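Two-arm packing kit review - progress report no. 2 (April)

To: small equipment fund, Pultgate
Covers the Carnex kit on 11 month trial. Short one this time, full costings come with the next report.

Where we are

Kit is up and running. Both arms fitted, both grippers fitted, head camera and wrist camera recording. Setup took longer than the sales sheet says - sheet says a morning, we lost most of a week, mainly cabling and getting the left arm to hold its calibration after a restart. Carnex support answered quickly, fair play to them, but the fix was a settings file that should of been on the stick in the first place.

Spend to date is 3252 pounds out of the setup line. Of that 1624 went on the second gripper, which we had hoped was included. It isn't. Worth knowing if you are funding anyone else for the same kit. The quote lists "gripper" singular, small print, page two.

Work on the bench

Moved on from plain blocks to mixed household and craft bits. Task set is pick, place and sort: tape rolls and glue sticks into the card tray, then the harder things. Dish rack stays out as an obstacle and also as a target for later on. Black cloth down over the table as the bare top was giving the head camera trouble with reflections.
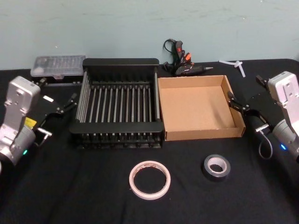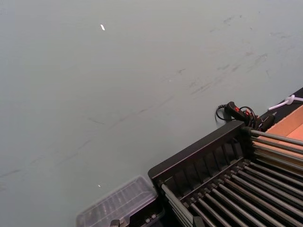 Carnex trial: bench from the head camera, then the wrist camera view with the rack and the clear case.

Pultgate Equipment Reviews, Issue 27

Findings so far

Tape rolls - good. Fingers go into the hollow middle or round the outside, either works. Black roll on black cloth gets missed by the head camera more than we would like, wrist camera usually picks it up on the way down.

Glue sticks - poor. See-through, and they roll. Software puts them in the wrong place or doesn't find them at all. Foulkes sell a softer finger pad that might help with the slipping, quote asked for. Won't help with the finding.

Clear case - lid fools the depth reading. Gripper comes in too low. We have put a height limit in by hand for now.

Glue gun - can be lifted by the handle but the lead drags. Not plugged in for any of this. Unlikely we will call it a pass.

Dish rack - fine to work next to. Thin metal rods are a nuisance for the wrist camera at close range, it loses its place and the arm stops. Stops safely every time, to be clear, it just wants a person to press resume.

Software

The bundled Plitatari planner is easy to pick up, new staff were running saved jobs the same afternoon. Editing a job is another matter. No undo. Export of the logs works but the column headings are different in every verison, so we are tidying by hand.

Problems

Cable under each gripper hangs loose enough to catch on things. Clips ordered. Left arm calibration still drifts after a long run, logged with Carnex, waiting.

Next

Repeat the tape and glue stick runs with the new pads if they come. Try a lighter cloth. Start placing into the rack. Ask Carnex for a straight answer on what the yearly licence costs after the trial - we've asked twice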